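Lesteo Shared Kitchen
Minutes of the Equipment and Storage Meeting, 24 July 2025

Present: seven members. Apologies: two. The minutes of the previous meeting were approved with one correction: the shelf order went to Edard, and the invoice is now paid.

1. Tableware storage
The meeting reviewed how bowls and cups are put away after use. Open stacking on the counter has led to chipped rims and mixed sets. It was agreed to move to clear plastic bins with one type of item per bin. Clear walls were preferred over solid ones so that contents can be checked without lifting anything down. Bowls are to be emptied and wiped before they go in. Paper cups are not to be stored with bowls. Cups that still hold liquid stay on the table until they have been emptied at the sink.
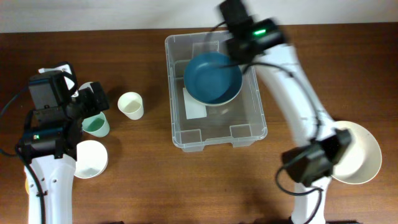 Labels were discussed at length. Adhesive labels leave residue on plastic and were rejected. Plain cards laid on the floor of each bin will be used for a trial period ending in November. Card stock is already in the supply drawer.

2. Bin purchase
Two quotes were received. Shboul quoted 925 for 51 bins with lids. Hulex quoted a lower unit price but could not confirm the inside depth. Depth matters for the larger bowls, which do not lie flat in the current size. The Shboul quote was accepted, subject to a sample being measured first.

3. Table surface
The wooden tabletop is to be wiped with a damp cloth only. Spray cleaner is withdrawn from use on wood. Re-oiling was deferred to the next meeting.

4. Actions
Request sample bin from Shboul: storage group.
Cut 51 cards to fit bin floor: storage group.
Remove spray cleaner from table shelf: cleaning group.

5. Other business
Shelf 8 is loose at the left bracket. Nothing heavy is to be placed on it until it is refixed.

Next meeting: to be set by notice.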